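Home Projects Notes Archive About

Gripping from the inside
07/05/2024 - 2 min read

The arm has been bolted down in the shared workshop at Prernside since last August, and for most of that time it has been bad at picking things up by their outsides. The fingers open far enough for a narrow bottle. Anything wider gets nudged along the worktop until it meets a wall.

Benoît Bodin suggested going in through the mouth of the glass and pushing outwards. I had resisted this because the Girell controller only had a force limit on closing. Adding one on opening took 2 evenings and a rewrite of the current loop, which now runs at 200 Hz. The limit is set in motor current and I have not converted it to newtons. 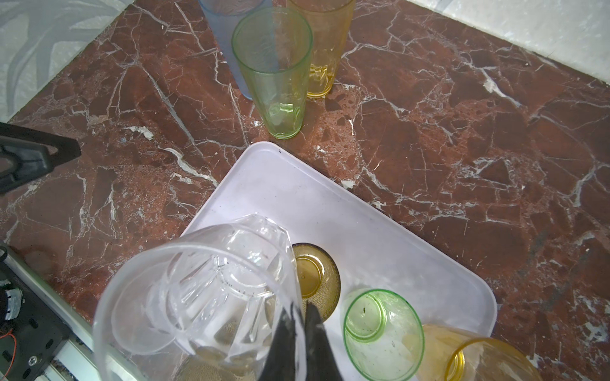
Finger shape matters more than I had assumed. The first set, printed from the Lellitz drawings, had square ends and touched the wall at one corner each. The present pair tapers to a point, so both go into an upside-down tumbler with room to spare before they spread. Ribbed walls like the ones on the clear tumbler are awkward, as a fingertip may land on a ridge or in the dip between two, and the width at contact changes accordingly. I now treat the first contact as provisional, back off 2 mm, turn the wrist 5 degrees and close the gap again. If the second width is larger, I keep it.

Detection is the weaker half. Clear plastic over a pale tray gives the camera very little edge to work with, and the coloured glasses are much easier. I tried a darker tray, which helped with the clear ones and made the amber ones worse. The pale tray is back for now.

Still to do: a softer pad for the fingertips (the Manninen sheet peels after 9 or so grips - wrong glue, I think), and strain relief on the wrist wiring. The code is in the usual place, on the branch called inside-grip.

Subscribe to the newsletter to get new posts by email. You can unsubscribe at any time.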